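The Case Against the Drawer Full of Spatulas

6/21/24

I own too many spatulas. I know this because last November I tried to close the drawer to the left of the stove and it wouldn't close, and the thing holding it open was a spatula, and the thing under that one was another spatula. I took them all out and put them on the counter and there were nine. I cook for two people. We have one stove.

So I have been reading up on how many a person is supposed to have, and I regret it. The cooking sites will tell you that you need a fish spatula, an offset spatula, a jar spatula, a "spoonula" (I refuse), a mini one for spice jars, a big one for folding, and then a second big one in case the first is in the dishwasher. Every one of those links goes to a shop. I am not saying there's a connection, but I did notice that no article on the subject ever came out in favor of two.

My friend Armindo Henriques, who cooks better than I do and is a bit smug on the subject, has a single silicone one and a metal turner. He makes omelets with the silicone one. He scrapes out the mixer with it. He once used it to get paint out of the corner of a can, which I thought disqualified it from further kitchen use, but he says it washed off fine and I have eaten at his house since then.

I decided to try it his way for a while. Everything went into a box on top of the fridge except one turner and one silicone spatula, the orange one, which I picked mainly because I can find it. A gray spatula in a gray drawer is a lost spatula. The plan was to see how long it took before I had to go up and get something out of the box.
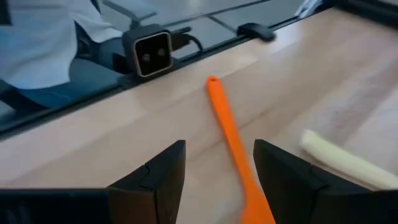
The orange one, handle end away from you. Hanging hole included, hook not.

About that hole. Every spatula I own has one, and I have never hung up a spatula in my life. There was a rail, briefly. I bought it from Ovholm, a 20 inch bar with hooks, and it was supposed to free up the drawer. What it did was put my utensils directly over the stove where they got a film of grease on them, so I was washing things I hadn't used. The rail is in the basement now. The hooks have wandered off.

Anyway, the results. In the first week I missed nothing. In the second week I made a cake and wanted the offset one for the frosting, and used the back of a spoon, and the frosting looked like it had been put on with the back of a spoon. I'll give the offset spatula that one. It came down from the box and has been allowed to stay. The jar spatula I wanted exactly once, for the last of some peanut butter, and a butter knife got most of it.

The rest of the box I haven't touched. That includes the Nørgaard, which was a gift and cost more than any spatula should, and which I had been telling people was my favorite. Apparently it was my favorite in the way that some people's favorite book is one they haven't finished.

Now, the claims on the packaging. I have my doubts about heat ratings. I've seen plenty of them printed on cardboard sleeves and I have no way of checking a single one in my own kitchen short of ruining a spatula. What I can tell you is that I don't leave mine resting in the pan, and that the ones I've had to throw out over the years all went the same way: the head came loose from the handle and started collecting dishwater inside. If I were buying again I'd look for one made in a single piece and ignore everything else on the label, including the word "professional."

I also don't believe in sets. Leszek Wróbel from down the hall tried to talk me into splitting a set from Darlow, three sizes, same shape. I asked him what the middle one was for and he said it was for when the small one was too small. We did not split the set. He bought it himself, and I'm told the middle one is very nice.

As for the box, I keep meaning to take it to the thrift store. My wife would like it pointed out that two of the spatulas in there were hers before we met and are not mine to give away. Fair enough. Those two are going back in the drawer, which still closes, though you have to push the whisk down first.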